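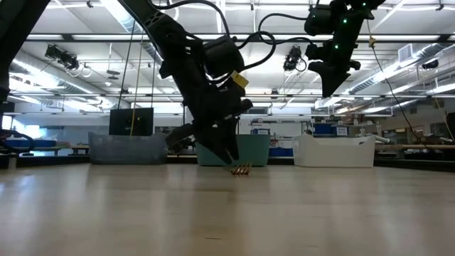

31 Mar 2026
By the newsletter editor

Print this item | E-mail this item

The seed swap, the soup, and what I learned about beans

I promised in the January issue that I would finally write something about the seed swap, and then I didn't, and then a few of you wrote in to ask whether it had been called off. It was not called off! It went ahead in the Arrieta hall, same as last year, and it was so much fun that I went home and fell asleep on the couch with a packet of lettuce seed still in my coat pocket.

For anyone new to the list, the swap works like this. You bring seeds you saved or seeds you bought too many of (we all buy too many), you put them out on the long tables by type, and you take home whatever you like. You don't have to bring anything to take something. I say this every year and every year someone hovers by the door looking guilty, so please, come in, take the beans.

This time we had 328 packets on the sign-in sheet, plus a shoebox of loose envelopes that didn't get written down. Beans won by a mile. I had no idea there were so many people in Flirkemthorpe growing pole beans, and with such strong feelings on them. I listened to a long and very friendly argument on whether you should soak them before planting. One side says overnight in a jar, always. The other side says you'll rot the lot if the ground is cold. I've done it both ways and lost beans both ways, so I kept my mouth shut and ate a roll.

What I did pick up is that our soil is slower to warm than I'd been giving it credit for. I've been planting beans the minute the lilacs look lively, and then blaming the seed when half of it never shows up. Several people who have gardened on this side of the hill much longer than I have told me to wait until the ground feels warm when you stick your finger in it up to the second knuckle. So that's my plan for this year. I bought a soil thermometer too, a cheap Surkex one with a dial, but I suspect I'll be using the finger.

Tomatoes were next, and the tomato table was a bit of a mess, mostly my fault. I'd set it up by color, which sounded lovely when I thought of it at the kitchen counter, and then people showed up with packets marked "good one from the fence" and "Dad's." Where do those go? By the end we just had one big pile and everybody dug through it, and I think they had a better time doing that than they would have with my little signs. Next year I'm going with big, small, and no idea.

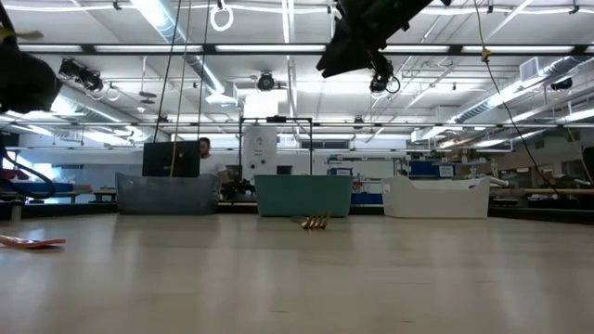
If you took home tomato seed, you want to be starting it indoors pretty much now. I use old yogurt tubs with holes poked in the bottom and put them on top of the fridge until they sprout, then move them to the brightest window I've got. The mistake I made for years was leaving them in the warm spot after they came up. They shoot up tall and pale and then flop over, and you stand there feeling terrible. Get them into the light the same day you see green. A cooler room is fine – mine live on the back porch in the daytime once they have a few real leaves, and they come in at night.

Peppers are slower and fussier and I'd say if you haven't started them yet, buy plants. There's no shame in it. I bought all of mine last year and they did better than anything I've ever raised from seed.

A word on labels, because this came up over and over. Please write on your packets! We need the name of the plant, the year you saved it, and anything a stranger would want to know (does it climb, does it take over, do the deer eat it). I came home with an envelope that says "purple, nice" and I have to tell you I'm planting it anyway, right by the front step where I can keep an eye on it. But squash people in particular, please tell us whether you grew more than one kind. Squash will cross with its neighbors if you let it, and last summer I had a vine that gave me something halfway between a zucchini and an ornamental gourd. It was very pretty and it tasted like a wet sponge.

Soup went fast. We made two pots, one lentil and one potato leek, and both were scraped clean well before the end, so there will be 3 pots next time and I'd love it if someone else would take on the third. If you left a blue casserole lid behind, I have it. I also have one gray mitten, a reading-glasses case with no glasses in it, and a very good umbrella that I'm going to start using if it isn't claimed soon.

The short talk on saving lettuce seed was recorded and it's up on the garden club's Vumeo page for anyone who missed it. The sound is a little faint for the first part and then gets better when the coffee machine is turned off. I watched it again this week and took notes, and the thing I'd missed the first time is how long you have to leave the plant alone. It bolts, it gets bitter, it looks awful, and you leave it there. Then it flowers, and you wait some more until it goes fluffy like a dandelion, and you shake the heads into a paper bag every few days. I've always pulled mine up at the ugly stage. So this year one corner of my front bed is going to look like a weed lot until late summer, and I'd like to apologize to my neighbors in advance.

Money, quickly. The donation jar came to enough to cover the hall, with a bit left over for more paper envelopes. Thank you. We don't charge for the swap and I don't want us to start. If you'd like to help out in a way that isn't money, what we're shortest on is small jars with lids that fit. Baby food size is perfect. Wash them, soak the labels off if you can stand it, and leave them in the crate on my porch.

Leftover seed is being kept dry and dark in my hall closet, and you're welcome to come and look through it. Drop me a note first so I can move the vacuum cleaner. There's a lot of kale, an awful lot of kale, also dill, calendula, two kinds of sunflower, and some snap peas that really should go in the ground this week or next. Peas don't mind the cold the way beans do. I put mine in last weekend in a drizzle, along the wire fence, and then a squirrel came and dug up the first foot of the row while I watched from the kitchen window with my tea. I put those back in with a piece of chicken wire laid flat on top and so far it's holding.

Send me your own planting dates if you keep track of them. I'm putting together a chart for our side of town, and so far it's just me and two other people, and we don't agree on anything.

Print this item | E-mail this item

Recent items
- Pruning the old apple: how far is too far?
- Compost that never heats up
- Your letters: deer, again
- January: What to do when there's nothing to do
- Borrow the club's broadfork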